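How to Cover a Work Table with Fabric (and Have It Stay Put)

I have covered four tables in fabric over the years, two of them badly, and since the sewing circle at Gristus keeps asking me how the good ones were done I finally sat down in August and wrote it all out. It's an easy afternoon job once you've gathered your things, and a padded, covered table is such a pleasure to work at. Pins don't skitter off, the scissors don't clatter, and slippery fabric stays about where you put it while you're cutting.

What you'll need

A table you don't mind stapling into from below. Mine is an old one from the Leung store on the corner, bought when they were closing the back showroom, and it has a solid wood top with square edges. Rounded edges work too, but the corners take more patience.

Cotton duck or canvas, medium weight, enough to hang over every side by at least six inches. If you have a choice between two weights, get the heavier one. I like a plain color. Prints are lovely in the store, but when you're hunting for a dropped needle or trying to see the edge of a pattern piece you'll be sorry you bought the one with the little ferns.

A layer of cotton batting or an old wool blanket. Wool is my favorite if you plan to iron on the table, and please don't use polyester batting or foam under an iron.

A staple gun with 3/8 inch staples, a pair of sharp scissors, a long ruler, an iron, and somebody to hold the other end of the cloth if you can talk them into it.

Getting the fabric ready

Wash the fabric first, in the warmest water you would ever use on it, and dry it completely. Duck shrinks quite a lot. My second table was covered with unwashed cloth, and the first time I steamed a pair of drapes on it the whole cover pulled up tight as a drum and popped a row of staples, and I had to start over with new cloth because there wasn't enough overhang left to grab onto.

Then press it, all of it, and don't fold it up again afterward. Roll it around a broom handle or a wrapping paper tube until you're ready. A fold line that has been left in canvas for a week is very hard to get rid of once the cloth is on the table.

Choosing the color

I used to say cream, and then I spilled tea on cream. Pale gray has been my answer ever since. White thread and black thread both show up on it, it doesn't throw color onto what you're working on, and it's forgiving about lint.

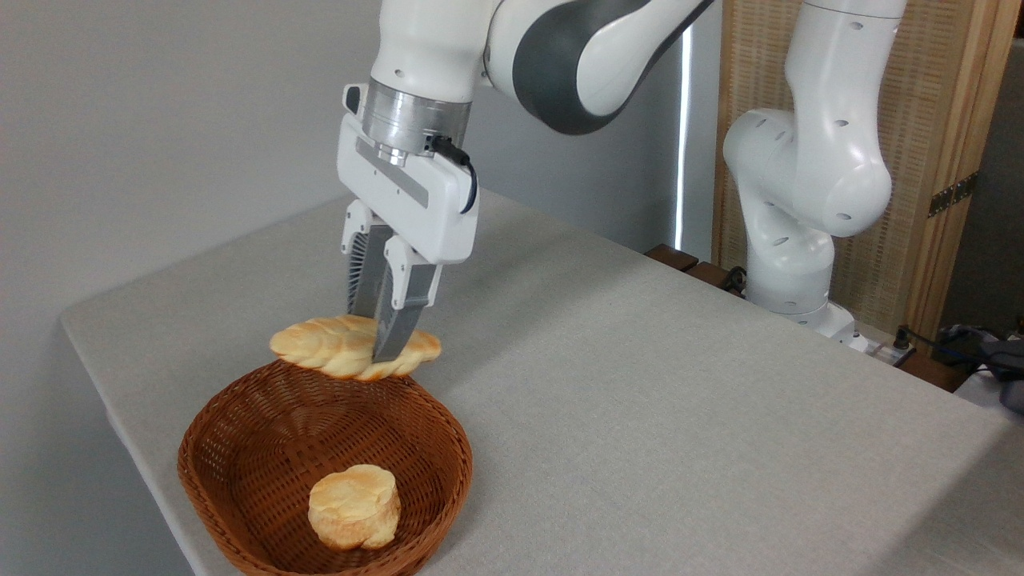

Light gray fabric over a table top.

If you sew mostly in grays yourself (my sister-in-law does, she makes suits) then a soft blue or a natural unbleached canvas would suit you better. Hold a few snips of your usual thread against the bolt before they cut it for you.

Putting on the padding

Wipe the table down and let it dry. Lay your blanket or batting on top, smooth it from the middle out toward the sides with the flat of your hands, and trim it exactly even with the edge of the table. It shouldn't wrap around at all. Wrapped padding makes a fat, soft edge, and then your ruler rocks when you lay it near the side.

One layer of blanket is plenty for cutting and pinning. For ironing I use two, and I give each one its own smoothing before the next goes on.

Stretching and stapling

Center the fabric over the padding with the weave running straight along the length of the table. Take your time here - if the grain is crooked at this stage it will be crooked for as long as you own the thing, and you'll see it every single morning.

Start in the middle of one long side. Pull the fabric under and put in one staple. Go to the opposite side, pull firmly, one staple. Then the middle of each short end, the same way. After that work outward from the middle of each side toward the corners, a few staples at a time, always going across to the opposite side before you do more. Set them two fingers apart. The cloth should feel snug, like a well made bed, and you don't need to haul on it with all your strength.

Stop about four inches from each corner.

For the corners, pull the point of the cloth straight under toward the middle of the table and staple it down. You'll have two loose wings. Fold one wing flat against the side, tuck it under, staple, and then bring the second one over it so the fold lines up with the corner of the table. Snip away the bulk underneath if it gets too thick for the staple to bite. My big cutting table took 169 staples, for those of you who buy them by the box.

Keeping it nice

Brush it with a lint brush when you finish for the day. For spots, a damp cloth with a drop of dish soap, dabbed and then left alone to dry. And if you do a lot of rotary cutting, use your mat every time, even for one quick little cut - I say this with a three inch slash hidden under my pincushion.

A cover that gets daily use lasts me three or four years. When it goes, I leave the old padding in place if it's still flat and just change the cloth.

Comments (3)

Maiara Pacheco
Did mine last night with an army blanket underneath and it came out so smooth! The corners took me three tries. Would you do anything different for a folding table?

Lason
The plastic folding kind won't hold a staple. I sewed elastic into the hem and it fits over the top like a fitted sheet.

buttonjar
Two fingers apart is good advice. I spaced mine too far and got little scallops all down the side.

Get new how-tos by email when they're posted. Enter your address to join almost 2,000 readers of the Dritska letter.

This site uses cookies to remember your preferences. Accept | Settings

Contact | © Dritska Home Sewing | Back to top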